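Home | Recipes | Small House | Market | About Me | Archive

Fruit on the table, fruit in the tray

Posted in January, in the evening

Print this page | E-mail this to a friend

When I was a child, my grandmother kept fruit in every place except the kitchen. The apples were under the bed in newspaper. The quinces were on top of the wardrobe, between the winter blankets, and all our sweaters smelled of them until spring. I thought all families lived like this. Later I moved to Plollerum and rented a small apartment with one window to the street, and I bought my fruit in a plastic bag and forgot it in the same bag. Many pears died like that. I am still a little ashamed of it.

This winter I decided to learn how to keep fruit properly. I do not have a cellar and I do not have a big wardrobe, so I must do it with a table and a tray. The table is the brown one that came with the apartment. It has no shine at all, and I like it for this reason, my eyes can rest on it. The tray is black plastic, from Koketti, the household shop beside the tram stop. I paid 12 for it and the lady at the cash desk told me it was meant for flower pots. It does not know that, so it works well for apples.

My rule is simple. When I come back from the market, nothing goes directly in the tray. First I take everything out of the bag and put it on the table, with some space between the pieces. Then I look at each one and turn it in my hand. I press very softly near the stem. If there is a soft place, this piece will be eaten tonight, or it goes in the pot with a spoon of sugar. Only after this I decide who will live with whom.

I must explain the last part, because a friend laughed at me for it. Apples give off a gas when they ripen, and the other fruit close to them will ripen faster. My grandmother did not know the name of the gas, but she never put the apples and the quinces in one room. So the apples go to the tray and the mango stays alone until it is ready. When I am impatient, I do the opposite and give the mango an apple for company, for 2 days, in a paper bag. I check it each morning before my coffee. 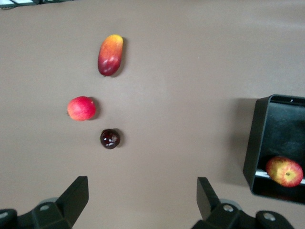 Mango, red apple and plum on the table, and one apple in the black tray.

The mango was my luxury of the week. I bought it at the stall of Siham Issa, who is very strict with her customers and does not permit anybody to squeeze. You have to ask her, and she asks you back: for today or for later? I said for later. She chose it for me without hurry, and I carried it home on top of the other things like an egg. I know now that the color of a mango says very little. A red one can be hard as a stone and a green one can be perfect. The smell at the stem end says more, and also the weight.

Plums in winter come from far away and I buy only one or two, for the taste. My husband says it is a silly way to shop — one plum, like for a doll — but I prefer one that I really eat to a full box that I feel guilty about. I do not wash it before I need it. A wet plum does not keep well, even on a cool table. The same with apples: I wipe them with a dry cloth and wash them at the last moment.

There is one thing I still did not solve, and it is the bananas. They do not fit in the tray and on the table they get brown before I finish the bunch. I tried to hang them from the hook of the kitchen towel, and the hook fell down. If you have a good method for a small kitchen, please write to me. Somebody from Condori already wrote that she keeps each banana separate on the bookshelf, and I am thinking about it.

Next time I will write about the lemons in salt, which are standing in their jar since before the holidays and which I am afraid to open.

Print this page | E-mail this to a friend

Older: The drawer with the lids | Newer: Lemons in salt

Contact | Copyright Sturkel Kitchen Notes, all rights reserved | Back to top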